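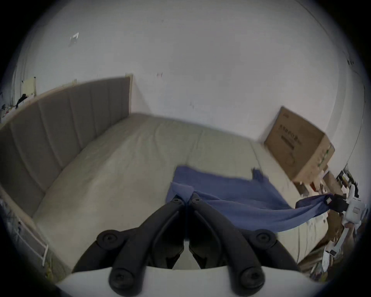

Page last changed: 2026-01-27

Small Boats, Slow Glue
A winter with a 1/110 flying boat that never quite flew

Started this one in April. Resin hull, vac-formed wing, a bag of struts and a decal sheet gone the color of weak tea. The Plusen kit of the Nyaga mail boat, long out of the catalog. If you have built one you can skip the next bit. You know.

For the rest. The Nyaga was a twin-engine biplane flying boat, meant for lake mail. Wood hull, fabric wings, two pusher engines up on struts where the spray couldn't get them. Spray got them anyway. It could carry 63 mail sacks on paper and a good deal less off the water, and the operator gave up after two seasons. A handful built, none left. Three usable photos, one of them mostly dock.

So why build it? The hull. Long and narrow with a step like a kitchen stair, and a bow that turns up a little at the end. I saw a built one on a club table years ago and wanted it ever since.

The box
Hull comes in two halves and they don't agree. Left one is longer by the thickness of a business card. I sanded the stern, then sanded it again, then gave up and let filler do it. The instructions are one folded sheet with a drawing that shows the wing from the top only. Struts are numbered to 20. There are no numbers on the struts.

Plusen did the later boxing with a new sheet of decals and white metal engines. Get that one if you can. Mine was the first, with resin engines full of air holes, each one right where a cylinder head should be. I filled them with thick superglue and drilled out what I could. From a foot away, fine.

Rigging, or the month I lost
Two bays a side, doubled flying wires, more wires holding the engines, more again to the tail. I used stretched sprue on the first wing and hated it. Went slack as soon as the heater was on. Pulled it all and started over with Asosen elastic thread, the fine one. Drill the holes before paint. I did not, on the lower wing, and you can see it if you know were to look.

Order that worked for me: inner bay first, engines in, then outer bay, then tail. The engines block your tweezers if they go on early and wobble if they go on late. Somewhere in between. I glued the top wing on one side only, left it overnight, did the other side in the morning. Still a hair low at the left tip.

Paint
Nobody agrees on the color. The photos are gray because photos were. One old article says pale green hull, clear doped wings. A decal maker says silver all over. I went green, mixed by eye from two Cellus enamels, a light gray and a leaf green, with a drop of buff to dirty it. Wings in linen with a thin brown wash along the ribs. Cellus dries slow, slower still in January. Leave it alone. I have a thumb print under the tailplane from not leaving it alone.

Varnish was satin on the hull, flat on the wings. The decals broke up in water, both hull numbers, so I coated the rest of the sheet with clear and cut each one out tight. That held. The numbers are hand painted and a bit fat.

Was it worth the money
I paid too much. Plusen is said to have made 2,000 of the first boxing, which sounds like plenty untill you try to find one with all its struts. Check the bag before you pay. Check the wing too, the thin plastic splits at the tips and sellers don't always mention it.

On the shelf it is tiny. The beaching trolley is from scrap strip and two wheels out of the spares box, a guess from the dock photo. The bow line is thread soaked in thinned glue and hung over a pin to get the sag.

Next up is the landplane version, same wings, different headaches. The struts in that one have numbers. I looked.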